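Sodine boards — where we are, June 2020

Hello again, and thanks for being patient with me while the parts crawled through customs. I promised you a proper update once the first three-module board was together, so I've been putting this off until I could write it with a straight face.

First, the money. Of the 2000 you gave us for this stage, 214 is left. Most of it went on switches and the printed housings from Kubíček, who redid one batch without charging us (very decent of them!). The spare change will go to labels. I underestimated labels badly in the budget and I'm sorry to say I'll do it again.

The aim hasn't moved. We want a tabletop board that people relearning hand control can press, flip and poke at, with modules a therapist can swap to suit the person. The Hendura clinic has agreed to try 2 of them when we're ready, and they've already sent back a page of opinions on the drawings. They wanted handles at both ends, so it has handles at both ends now. They also asked for bright buttons with some dome to them — flat ones are hard to find with a fingertip — and I went for arcade buttons, which I love and which make the whole thing look like more fun than my first version did.

The toggles took longest. I went through a whole bag from Emis before I found a lever with the right amount of resistance, and I'm still not sure the stiffness suits everybody. Hendura can tell us.

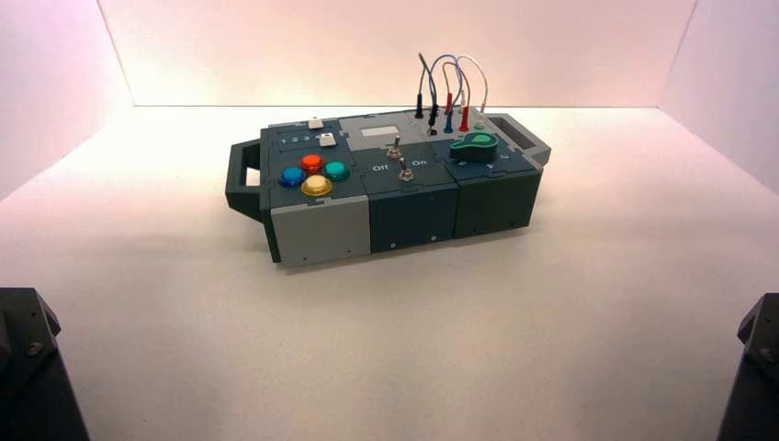
I'm happiest with the button module, red at the back and yellow at the front, with blue and green on either side. The light gray front on that one is staying too, even if it doesn't match its neighbor. The numerals next to the small white buttons are another matter. I want them bigger, and I'd like the "Off" and "On" by the toggles to go up a size while we're at it.

Still to do before the boards go out: new top plates with the larger print, a wipe-down test with the clinic's own cleaner, and a short sheet for the therapists. I'm giving myself about 2 weeks for the plates. The sheet is half written and I'll send you a copy when it's readable.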